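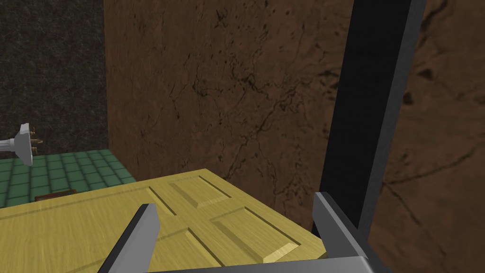
I bought the Naklow door finishing kit in the autumn, after three years of looking at the same tired doors in our hallway and saying that next month I will do something. The kit is sold as one box with everything for finishing old interior doors: a sanding block, two profile pads for the grooves, a can of clear oil, a small tin of filler and a folded paper with instructions. A paneled door is the hard case for any such kit. When you look at pale yellow wood like this, with fine straight grain along the length and recessed grooves between the raised panels, you understand that the flat parts will take an hour and the grooves will take the rest of the weekend. Most kits I tried before were made by people who only thought about the flat parts.

I should say first what I am comparing with. My neighbor Preben Egilsson has used the Clatel kit for many years and he lent me what was left of his. So I did 4 doors in total, 2 with Naklow and 2 with Clatel, all of the same age and from the same house. I paid 802 kroner for the Naklow. The Clatel is cheaper but it comes without filler, and you must buy the oil separately.

The sanding block is the best thing in the Naklow box. It is firm but it gives a little under the thumb, and the paper is held by a clip and not by glue, so you change it quickly. I used the coarse paper only on the places where old varnish had gone thick, and the medium paper for everything else. Please sand along the grain. The instructions say it too, but in very small letters on the back side, where I found it after I had already made some scratches across the lower rail of the first door. They are still there if you look from the side.

The profile pads are more mixed. One is rounded and one has a sharp edge. The rounded one did not fit any groove in my house. The sharp one fits well and I finished both Naklow doors with it, but by the end the edge was soft and it began to jump out of the groove. One extra pad in the box would solve this. Clatel gives you a strip of flexible abrasive that you fold yourself, and I must admit that for narrow bevels I liked the strip more. It gets into the corners where two grooves meet, and there the Naklow pad always leaves a small triangle of old finish that I had to scrape out with a knife.
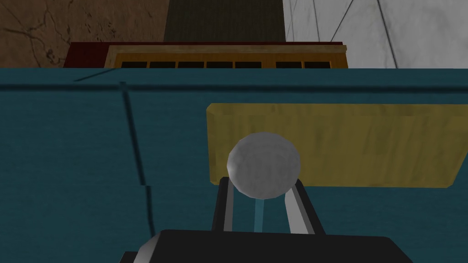
Brultomdale, 2004-11-26

I waited with the second part of this review until the oil had been on the doors for some weeks, as the first days tell you very little. The can promises a dry surface in 20 hours. In our house, with the heating on low, it needed two full days before I could put my hand on it and feel nothing sticky. After that it was good. The color became a little warmer than I wanted, more like honey, but even over the whole surface, also on the edges where the end grain drinks so much.

The smell is strong. I worked with the window open and my wife still asked me to move to the shed, so the second door was done there on two trestles, lying flat. I recommend this way to everybody. When the door lies flat the oil does not run down and collect in the grooves, and you can walk around it and see your mistakes from all sides. With the door standing you will always have one drop that you discover next morning.

Now the filler, which I liked less. It is a pale paste and it goes on easily, but it takes the oil differently from the wood around it. The old lock holes I filled are now light circles, and visitors see them before they see the door. Bjartur Vigfúsdóttir at the paint shop in Grønli told me to mix in some fine dust from my own sanding. I did this for the third hole and it is much better. I think the instructions could mention it.
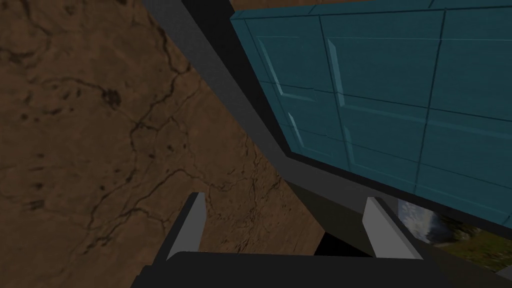
A word about color and what stands next to the door. It is easy to choose a finish from the little sample card, under the lamp in the shop, and to forget that at home the door will live beside a wall. A brown surface with a lot of texture, such as this one, will pull a yellow door toward orange, at least to my eye, and next to something plain and gray the same door would look almost lemon. I painted a piece of board with the oil and carried it from room to room for an evening before I decided. In the end I kept the clear oil for the hallway and painted the door to the washroom instead, using the same block and pads for the preparation.

For painting, the kit is maybe more than you need. The oil stays in the can, of course, and you have paid for it. But the surface you get after the medium paper is very good for paint, and the primer held in the grooves without any pulling back. Two thin coats are better than one thick coat. With a thick coat the small bevels around the panels become round and soft, and then the door loses its drawing. I put the paint in the recessed parts first with a narrow brush, and after that I rolled the flat parts.
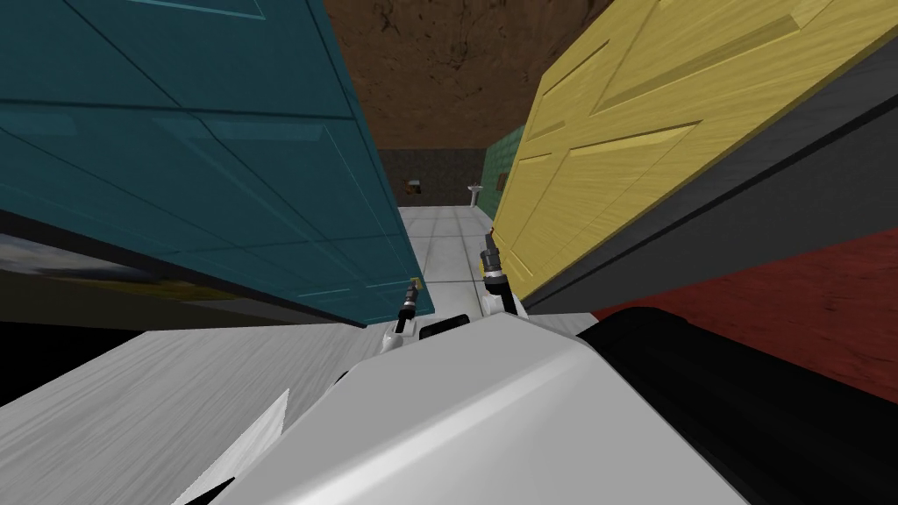 Teal on the left, wood grain on the right, green tiles behind.

People ask me if painted and oiled doors can live in the same hallway. I think yes, if the panels have a similar pattern and the handles are the same. I changed all the handles at once and it helped a lot. Where you have tiles in the next room, hold your color sample against the tiles too, with the door open, before you buy a big can.

What I would change in the Naklow kit: one more sharp pad, a filler that takes the oil, and instructions with the important things on the front. The block I would buy alone if they sold it alone. I wrote to them with this question and received a polite answer that they will think about it.

For a person with one or two paneled doors and no tools at home, I can recommend the kit. If you already own a good sanding block, take the Clatel and spend the difference on better oil. Preben has asked for his strip back, and I have ordered my own.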